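Progress report to the Grekel fund: suturing practice program, Plevolside site
Prepared by Inna Holovko

You asked for a report at the halfway point, and the form has a box for "key successes." I have left that box short. The program has bought what it said it would buy and people are using it. Whether anyone sutures better for it is a question I can't answer yet, and I would be wary of anyone on our side who says they can.

Spending first. Of the 3000 set aside for consumables, 1000 is gone, nearly all of it on suture packs and tissue. The Covard tissue order came late and in the wrong thickness, and Yevhen Savchuk spent two weeks getting it replaced. We did not pay for the second shipment. The first went to the knot-tying bench, where thickness matters less.

The log shows 514 completed practice runs by 22 trainees. I would not lean on that number. A run is entered when the trainee says it's finished, and early on some people logged a single throw as a run while others logged a whole closure. Zlata Tymoshchuk rewrote the log sheet in August. Only the runs after that can be compared with each other, and we have asked for the older ones to be kept out of any chart you publish.

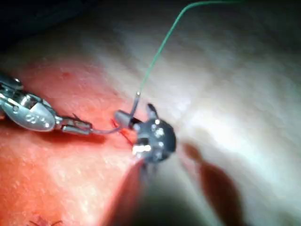
Plevolside, August

Needle handling is where the reviewers' scores are lowest, and it takes up most of the practice time. The thin curved needle is held near one end in the driver's jaws, with the green thread leading up and away and the second instrument close beside it. With the tips that near each other, trainees tend to grab at whatever part of the needle they can reach. Our two reviewers, Aleksandra Olszewski and Kvido Holub, score the grip, the angle of entry and the handling of the slack. They agree fairly well on the first two. On slack they disagree often enough that I don't trust the average, and I have left it out of this report.

We switched to green thread at Kvido's request. He is convinced it cuts down on lost tails. It does stand out well against pale tissue, but we changed the color and the log sheet in the same month, so please don't credit the thread with anything.

The Zakharchenko scoring guide, which the proposal described as ready to use, was not. It assumes open surgery in several places and had to be edited by hand. Aleksandra has a working version that covers interrupted stitches. Running stitches are still missing.

For the next period we plan to have both reviewers score the same runs, without names attached, before any more tissue is ordered. I am not asking for additional money. If the two sets of scores still don't match on slack, I'll recommend dropping that measure and saying so in the final report.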